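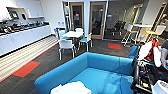 How do we get our office kitchen counter back?

Posted in Workplace & Shared Spaces, 01/06/2022

I have somehow become the person who worries about the kitchen at work. It's the open kind, one long white counter on a strip of light striped floor, then dark carpet with the lunch table on it. When we moved in you could have rolled out pizza dough on that counter. Now there's stuff lined up almost to the far end, and if you want to butter a piece of toast you do it standing up with the plate in your hand, like a guest at a bad wedding.

There are cabinets all the way along underneath. People know this. I've sent 32 reminders, and the last one got a thumbs up from a man who then bought a second milk frother.

Two things I'd like help with. What deserves to live on the counter and what should go in a cabinet? And is there any way to get rid of the rest without starting a war? We're 24 people, shared between two companies, Mandis and Qudah, so half the stuff belongs to people I can't boss around. I can't boss around the other half either, but at least they read my emails.

Budget is small. Facilities has offered 95 dollars, and I think they'd like change.

Walid Saab

starner_upstairs

We did this in February and it mostly stuck. The rule is that if it gets used every day it stays out, and everything else goes below. Coffee machine, kettle, toaster, done. The waffle maker had a good lawyer but it went below too.

How to do it without a war:

Put a strip of masking tape on every single item on the counter. Don't make exceptions for the nice ones.

Ask everybody to peel the tape off when they use something. Send one message about it, not 32.

Wait two weeks. Anything still wearing tape goes in a cabinet, with a label on the door so it can be found again.

Wait another month. Whatever hasn't come out goes on the lunch table with a note saying take me home. What's left after that gets donated.

Then mark off a stretch of counter as the working part, nearest the sink if you can, and keep it bare. Ours is a bit wider than two cutting boards. I wipe it down every evening and move whatever has crept in. It creeps in. You will be moving one particular mug for the rest of your career.

With two companies, have someone from each side put the tape on. Otherwise it looks like an invasion.

Jeleck

just throw it all out over a weekend and say it was the cleaners. worked at my last place

plain_toast

Please don't blame the cleaners, they get enough of that.

The tape idea is good. I'd add one thing about the cabinets – look inside before you promise anybody space. When I opened ours I found nearly 1000 paper napkins and a fondue set, and that was just the first door. We had to empty the cabinets before we could empty the counter, and it took a whole afternoon I had planned to spend on other things.

Also check where your outlets are. The plug-in things have to stay near them, so place those first and fit the rest around them. If the outlets are way down at one end, that end is your coffee corner whether you like it or not.

Spend the money on a few plain bins that fit inside the cabinets, one for tea, one for snacks, one for lids without containers. For the second milk frother I have no advice. We have three.

Walid Saab

Tape is going on tomorrow. Someone from Qudah has agreed to do it with me, on the condition that the panini press gets a fair hearing.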